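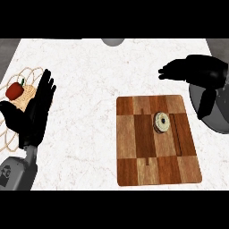

How do you map a town when reports say "surrounded" but the garrison is still inside?

Posted by Trostley in Conflict mapping and open sources

I keep a control map for a small newsletter. It is one shapefile, one row per populated place, and each row has a single status field with three values: government, opposition, contested. There are 402 rows. The map goes out once a day at 6 p.m. with a written summary under it.

The field breaks down whenever a place is encircled. Example from October: two sources had the garrison at Furkik still holding the barracks and the grain depot. A third source, closer to the opposition, said Furkik had "fallen." A fourth said the road from Furkik to Wolora was cut but did not say where. I coded Furkik as contested. Readers wrote in to say that was wrong in both directions.

What I want to know:

Is there an accepted definition of "control" that works at the level of a single town?

Should the road be coded separately from the town?

How long do you leave a status in place when no new reports arrive? I have been leaving it until something contradicts it, and some rows have not been touched in months.

I work in QGIS and a spreadsheet. I can add fields, but I can't redo the whole file from scratch. Please don't recommend a paid platform.

Answers

ridgeline

Just use contested. It means fighting is going on or could be. Most of the maps people share do the same and you will go crazy trying to split it up more than that. For the road I would draw a red line.

Clive Bellamy

I would not leave it at contested. The term covers at least four different situations: two forces in the same town, one force inside and another around it, one force by day and another by night, and conflicting claims with nothing to settle them. Your readers at Furkik were each thinking of a different one.

Split the status field in three. This can be done by adding columns, and your existing values can stay where they are until you get to each row.

holder: which force has armed personnel inside the built-up area. If there are two, list both.

access: open, restricted, or cut. This is about ground movement in and out for the holder. A garrison supplied by helicopter still gets "cut" here, with a note.

basis: what the entry rests on. I use observed, reported by two or more unrelated sources, claimed by one side, and inferred.

Furkik in October then reads: holder government, access cut, basis reported for the holder and claimed for the access. Since one basis value has to serve two fields in that case, you may prefer to give each its own. I did that after a year and wish I had started that way.

There is no single accepted definition of control. The ones in manuals are written for commanders who know where their own troops are. From outside, the workable test is whether a force could stop another force from using the place tomorrow morning. Write down whatever test you choose and put it under the map. Changing it halfway through a campaign makes the earlier maps useless for comparison.

On roads: yes, code them separately, as segments between junctions. "The road is cut" with no location should go on the entire segment between the last confirmed open points, drawn dashed. If Furkik to Wolora has a junction in the middle and someone drove from Wolora to that junction, the Wolora half stays solid. A red line on its own, as suggested above, doesn't tell the reader whether it means cut, mined, under fire or just held by the other side.
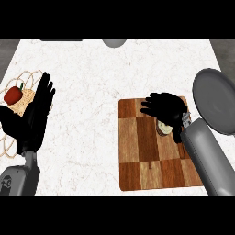
The basis column is where most errors get in, so practice filling it carefully. Write down what a single image supports and stop there. With the picture here, the black hand on the left gives you: open, fingers spread and pointing up, palm turned to the right, holding nothing. That is "observed." A line saying it has let go of something, or is going to pick something up, would be "inferred" at best. The rounded gray object at the far edge of the counter shows only its lower curve, so it goes in as "rounded object, unidentified," and it keeps that label until a better view comes along. Do the same with a still of a vehicle behind a wall. A turret line is a turret line, and the model number can wait.

On age: a status with no expiry is the main fault in your file as described. Add a last_report date and let the style rule fade the fill. My cutoffs are six days for places within 50 kilometers of active fighting and 200 days for everything else. They are arbitrary but they are printed in the legend. Past the cutoff the row goes to gray hatching and the old value stays in the table. Do not switch it to contested just because it is old. Lack of reports is a property of your sources, and it has nothing to say about who is in the town.

One more point on wording. "Fallen" in a partisan source often means that the attackers reached the first houses. I log the verb exactly as used, in its own column, and keep it out of the holder field until a second source describes a location inside the town.

Penrose

Agree with most of what Clive Bellamy wrote, with one correction and one addition.

Correction: "two or more unrelated sources" needs a check that they are unrelated. During the Furkik fighting I found that both accounts of the barracks went back to the same phone call with an officer in the depot. They had different wording and were posted several hours apart. I now keep an origin column and put the earliest traceable account in it. If two rows share an origin they count as one.

Addition for QGIS: don't overwrite the row when the status changes. Close it with an end date and add a new one, then filter by date in the project. You can go back to any evening's map, and corrections are easier to publish because you can show which row changed. The table gets long. With 402 places it will not be a problem for the software.

For encircled places I use the holder's color as the fill and the surrounding force's color as a thick outline. Check it in grayscale before you send it out, as some of your readers will print it.

Comment from Trostley

Thanks. I have added holder, access, basis and origin, and moved the October rows over. Still undecided on the six-day cutoff - the Wolora side has one reporter who files every week or so, and at six days that whole strip goes gray between her reports. May try ten there and note it in the legend.

Comment from Clive Bellamy

Ten is fine if the legend says so. Set it by area in a lookup table and keep it out of the style rule, or you will be editing expressions every time a source goes quiet.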